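Dec 13, 2021

Mix notebook, Grollham room. Second pass on the Lellex tape.

Started with the vocal on track 5, the one with the long talking intro. The rapper recorded it in a closet at home and it has that boxy sound around the low mids. Cut a narrow dip there, then a wider and gentler one, and kept the wide one. The narrow cut fixed the verse but made the ad-libs sound like they came off a phone. Ad-libs now go to their own bus with a bit of plate and no delay.

The beat is still a two-track from Darko. Asked for stems in October and got the drums only, and those are at a different tempo from the bounce. Somebody stretched one of them. I lined up the kick by hand for the first verse and gave up at the hook. Using the two-track for everything except the intro, where the drum stem is on its own.

Note for whoever opens the session next: the muted group at the bottom is the stretched drums. Please leave it muted, the hook flams badly.

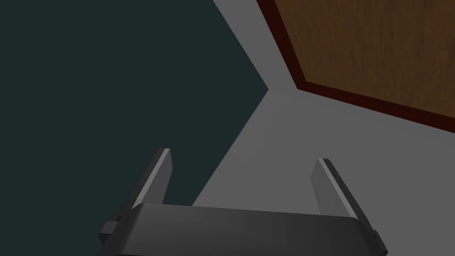 Low end next. The 808 on track 5 slides down at the end of each bar and the last note falls below what the small speakers can play. Added light saturation on a parallel channel, filtered so only the upper part comes through. Checked on the big pair, the small pair and the car. In the car it was too much, so the parallel channel came down 6 dB. Good enough for now.

Track 6 is the posse cut, four verses, four different mics. The second verse is the problem. It is louder and brighter than the rest and clips on two words. Tried to repair the clips, and one of them cleaned up. The other still crackles on the word "money" and I would like a retake. If we can't get one, there is an alternate take in the Plaltetti folder with a slightly different line. The timing is close enough to drop in.

Clean versions: all curses muted on tracks 1 to 4. I reversed them on track 2 by request, and I still think it sounds dated. Both are printed, the label can pick.

Sample question still open. The loop on track 3 comes off an old soul record and the paperwork we have covers streaming only. Plaltetti wants to press a short run of vinyl. Not our call, but I am not cutting a vinyl master of track 3 before I see something in writing. Sequencing for side A depends on it — if the song drops, the skit before it makes no sense and has to go too.

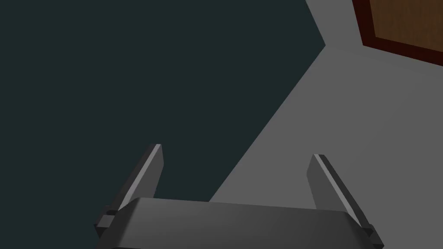
Levels. The last tape we did for Lellex came back with complaints that it was quieter than everything else on the playlist. This time I left the mix bus compressor doing very little and will push it in mastering. Rough masters printed at 44.1, 24 bit, in the folder marked roughs. File 1614 is the one to send out. The earlier one has the wrong hook on track 6.

The patchbay is crackling again on the left return of the hardware compressor. Swapped the cable and it stayed. Moved to the next pair of points and it went away. Put tape over the bad one.

To do:
Retake or swap for verse two, track 6
Chase Darko for melody stems at the right tempo
Fade on the outro, try it longer
Print instrumentals and a cappellas
DJ tags off the final versions, on for the mixtape site upload
Back up the session drive before anything else gets changed

Listened to the whole thing once through before closing up. The run from 2 into 3 has too much air, and the talking on 5 could start sooner. Will trim both tomorrow and print again.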